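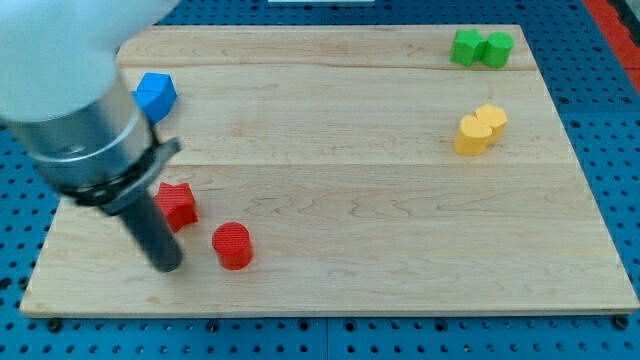

Lenka Tóth replied that you can learn push hands at 50, at 60, whenever you like, and that the asker should stop worrying and go find a partner. Her full answer is further down, after the question.

Home Forms Push Hands Weapons Teachers Ask the Club

Search questions Enter keyword Go

Push hands when I've only ever done solo form?
Asked by Bheki Engelbrecht, January 30, 2021

Hi all! I've been doing a short Yang form for 5 years, nearly every morning, and I love it. I learned it from a teacher in Drodham who moved away, and she never taught partner work. Now a small group in Allik has offered to let me join their push hands evenings and I'm excited but also a bit lost. When I tried it once with a friend I got stiff right away. My shoulders came up, I leaned, and he could move me with one finger. Is there something I should be practicing by myself first, or do I just show up? Also, do I need to change styles? They do Chen and I do Yang.

2 answers Sort by: newest / oldest / most helpful

Lenka Tóth
Just show up!! I mean it. I put it off for ages because I wanted my form to be "ready" and that was silly, the form got so much better once I had somebody else's hands on my arms. Suddenly ward off made sense. I'd been holding that arm out in front of me like I was carrying a pizza box.

Getting stiff is what everyone does in the beginning. You feel a push, you push back, it's a reflex. Ask your partner to go very slowly and do single hand, flat circles, same foot forward, nothing else for the whole first evening. Don't try to win. If you're about to lose your balance, take the step, laugh, set up again. I get pushed out all the time and I still drive home grinning.

And no, don't change styles. Yang people and Chen people push together all over the place. Their circles may feel a little twistier than what you're used to, with more turning in the forearm, and you'll pick that up. Tell them what you do and they'll probably be curious about it too.

What to practice at home: stand in your bow stance and shift your weight forward and back, slow as you can, with your head staying level. Then add the waist turn at the end of each shift. That's half of the single hand pattern already. I do it while the kettle's on.

Oh, and take off rings and watches. And cut your nails, please.

Was this helpful? 112 people said yes

Emília Holub
Agree with going. Standing practice helps a lot, start with 5 minutes and see how your shoulders feel. If they creep up, let your elbows get heavy and breathe out. The leaning is usually from the hips being locked, so bend your knees less than you think you should and let the tailbone hang. Lots of people sink way too low for push hands and then can't move.

I learned from Vlastimil Trnka in Jireš and he had us do the four hand pattern with our eyes closed. Wonderful exercise, maybe not for week one. Check that there's nothing behind you.

Not sure about the forearm thing Lenka says, in our group the Chen players weren't any twistier than the rest of us, but it was a mixed bunch.

Comments on this answer
Bheki Engelbrecht: Thank you both so much! I tried the weight shifting this morning and found out my head bobs like crazy. Going to keep at it and I've told the Allik group yes.
Danica Sýkora: which foot do you start with? mine always says right
Emília Holub: Either, swap halfway through so you get both sides. Have fun Bheki!

Related questions
Sore knees after brush knee, what am I doing wrong?
Learning a sword form without a teacher nearby
How long should standing practice be?

Contact us | Copyright Flivow Community Help | Back to top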